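Visit to the Cetix disassembly lab, Tue 22 April

We went mostly to hear about the stoppage in November. Nadine Zein runs the cell and she didn't skip over it.

The arm takes parts out of old desktop computers. It had got through 209 of a batch of 234 when it went to lift a memory stick with one of the clips still shut. The force limit should have stopped it. Someone had raised the limit the week before to deal with stiff drive cages and hadn't put it back. The arm kept pulling, the board cracked and the case slid off the bench. Birsen Yurt was standing 2 metres away and wasn't hurt.

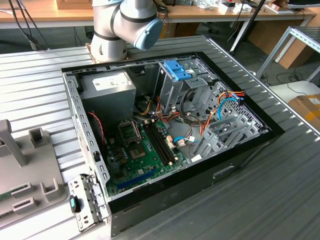

The second fault was slower to find. The emergency stop worked, but the reset let the program carry on from the same step, so the arm would have tried the same pull again if Birsen hadn't turned it off at the wall.

Since then the limit is set for each part and goes back to the low value at every start. A reset now sends the program to the beginning. They have done almost 1,000 lifts under the new settings, with a few false stops, mainly on cables. Nadine would sooner have those.

We asked about fencing. There is a marked line on the floor plan and a rule about who can be inside it, but no light curtain yet. The quote from Muler is still being looked at.

Parking is behind the building, off the laneway. Allow extra time to sign in.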